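Valton Shelf-Handling Practice Group
Minutes, regular meeting of 2025-01-10
Valton site, upstairs meeting room

Chair: Imre Vida
Minutes: Troels Vídalín
Also present: members for Dudás (two), Fuka (one), and Londomness (one, by phone, intermittently)

1. Opening

The chair opened the meeting four minutes late, blaming the coffee machine. The agenda was accepted with item 6 moved ahead of item 5. It has been moved back in these minutes so that the numbers run in order.

2. Minutes of the previous meeting

Accepted with one correction. The member for Dudás did not call the draft speed rule "unreadable." She called it "unread," and wished the difference noted.

3. Working draft of the Code of Practice for Arms at Open Shelving

The chair reported that draft 2 had gone out to all sites and that comments had come back. There were 118 of them. Troels Vídalín had sorted them by clause, and found that 30 concerned the title. The group agreed to leave the title alone until everything else is finished, on the theory that by then people will be tired.

Clause 4, approach to the shelf. The draft says an arm "should approach products with care." Fuka asked how one would test for care. After discussion the clause will read: the arm slows to the site's set approach speed before any part of the gripper passes the front edge of the shelf board, and keeps to that speed until it is fully clear again. Each site writes its own number down and posts it at the cell. Londomness asked if the number could be posted in the binder instead. No.

Clause 5, whole-arm clearance. Dudás pointed out that everyone checks the gripper and forgets the elbow. When picking from a lower shelf, the upper joints may pass in front of the shelf above, where there is also stock. New wording: clearance is to be checked for every link of the arm along the whole path, with the tallest carton the shelf is allowed to hold in place. Checking with the shelf bare does not count, however nicely it goes.

Clause 6, cables at the wrist. The draft required cables to be "tidy." Replaced with: any cable near the gripper is to be looked at before each shift, and its slack checked with the wrist at both ends of its travel. The chair asked that cable ties be applied by someone who has read the arm's manual. Laughter, some of it guilty.

Clause 7, mixed shelves. Fuka wants different carton sizes kept on separate boards. Dudás says real stores do not do this and a code that pretends they do will be used to level a table. Left open. Both members to send one paragraph each. The chair repeated the word "one."

Clause 9, open-topped cartons. Agreed that these get their own pick settings and are not to be handled on the settings for closed boxes. This took under a minute and is recorded here as a model for others.

4. Incident and near-miss log

The shared log now holds 2,007 entries. The chair reminded sites that the log is for events in which something was struck, dropped, crushed or nearly so. A large share of the Londomness entries say "all fine." Londomness replied that all had been fine. The group thanked Londomness and asked it to stop.

Dudás reported one crushed corner on a cracker box, traced to a grip setting carried over from a heavier product. Agreed to add a line to clause 8: settings are confirmed at every product change, by a named person, with initials.

5. Who may reset a stopped arm

Long discussion. The present rule is "a competent person," and every site believes it has several. Agreed that each site will keep a list of names at the cell, that the person resetting first looks at the shelf and the full reach of the arm, and that resetting from another room is not permitted. Fuka asked about resetting through a window. The chair asked the secretary to minute his silence.

6. Guarding during restocking

Proposal from Valton: no one restocks a shelf from the front unless the arm is parked and locked out at the switch. Carried, with Londomness abstaining after losing the line. Parked means parked. A paused program will not be accepted, and the word "paused" is to be struck from the draft wherever it appears.

7. Actions

Vídalín: revise clauses 4, 5, 6, 8 and 9 and send out draft 3.
Dudás and Fuka: one paragraph each on clause 7.
Londomness: clean out its part of the log.
Vida: coffee machine.

8. Next meeting

In March, at Dudás, day to be settled by e-mail. The chair closed the meeting and took the last of the pretzels.

Attachment to item 3

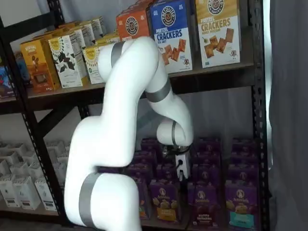 Clause 5: picking from the lower shelf, arm passing in front of the middle board.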